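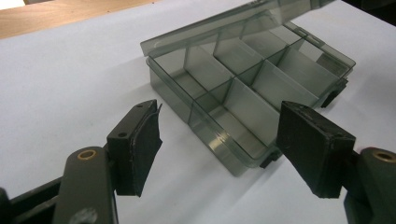

Storage box recordings pass 1,000

The Pekstead group has now recorded 1,000 examples of people handling small storage boxes with the hand-held gripper. Another 271 were set aside in March when the camera clock and the finger readings didn't line up, and those will be done again.

Tinted, see-through plastic is the hard part. The Detlow model learned solid-coloured boxes fairly quickly but still misjudges where a clear wall ends, so the next block of recordings will stay with see-through boxes on a white table before moving to darker surfaces.

Špela Omerović is looking after the schedule. Sessions run for 36 recordings, with a break halfway. Please start each one with the fingers open, move at your normal speed and keep your failed tries. Label them as failed and carry on. Worn finger pads can be reported to Špela at the end of a session.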